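Durnby Belted Cardigan Coat
Style 1254

A mid-weight knit coat with a tie belt, two patch pockets and a collar that can be worn flat or turned up. It falls just below the knee on most people. We have sold the Durnby every winter and spring for six years, and the pattern has changed twice in that time. The current version has a slightly wider sleeve and a deeper pocket than the one before it.

Colors: oatmeal, moss, brick, navy
Sizes: XS to XXL
Fabric: 80% wool, 20% nylon
Lining: none
Closure: tie belt, one inside button
Care: hand wash cold or dry clean, dry flat

Fit

The Durnby is cut with room for a shirt and a thin sweater underneath. If you plan to wear it over a dress or a T-shirt only, you may want to go down a size. If you are between sizes and wear thick sweaters, take the larger one. The shoulder seam is meant to drop a little past the shoulder, so don't judge the size by that. Judge it by the sleeve. With your arm hanging straight, the cuff should reach the wrist bone before it is turned back. It can be turned back once, up to 2 inches, without the inside seam showing.

Shorter customers often ask about the length. The petite version is taken up at the body and the sleeve and comes in oatmeal and navy. The pockets are moved up to match, so it doesn't look like a hemmed coat.

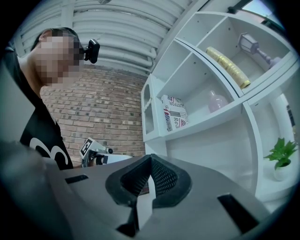

Mangubat Knitwear — Product and Fit Department

The belt

The belt is loose and comes in the left pocket. There are two sets of loops on the coat, one at the natural waist and one lower down. The lower set suits a straighter look, with the belt tied at the back or left to hang. You can also leave the belt off completely. The inside button holds the front in place and keeps the coat from swinging open when you walk.

The belt for this coat is the same width as the one on the Nilham wrap jacket, and the two can be swapped. Spare belts are sold separately in all four colors. A navy belt on the oatmeal coat has been popular enough that we now offer it as a set.

What to wear it with

The length works best with narrow pants, straight jeans or a skirt that ends above the hem of the coat. A long full skirt will show underneath and tends to bunch at the back when you sit. For shoes, ankle boots and loafers are the easy choices. A small heel is fine too, though the coat doesn't need one.

Moss and brick are warmer colors than they look on some screens. Moss is closer to olive than to forest green, and brick has more brown in it than red. Free yarn cards are available if you want to see a color first. Ask for the Durnby card, as the Plalcombe scarf uses different dye lots and its card will not match.

Care

Wool knits pill in the first few weeks, mostly under the arms and where a bag strap rubs. A fabric comb takes care of it. Do not use a razor.

Wash in cold water with a wool detergent, press the water out in a towel and lay the coat flat to dry. Don't wring it. It will be heavy when wet, and hanging it at that point will stretch the shoulders. Once dry it can go on a wide hanger for daily use, but fold it for summer storage. Take the belt off the loops first — a knotted belt left in place over several months will leave a crease at the waist.

Small snags can be pulled through to the inside with a blunt needle. Don't cut them. A length of matching yarn and one spare button are sewn to the care label.

Changes to this style

In February we replaced the horn-look inside button with a flat one that sits better under the belt. Coats with either button are the same in every other way. If you have an older coat and would like the flat button, write to us with your order number and the color, and we will mail one at no charge.

Returns and exchanges

Unworn coats can be returned or exchanged with tags on. Please include the belt. Coats sent back without it are exchanged only after the belt arrives, which slows things down for everyone. Petite sizes are made in smaller runs — if yours is out of stock, we can put you on the list for the next one.

Sizing questions go to Melur Goh in Product and Fit. It helps to send your height, your usual size and the chest measurement of a coat you already like, taken flat from armpit to armpit.

Page updated Apr 14, 2026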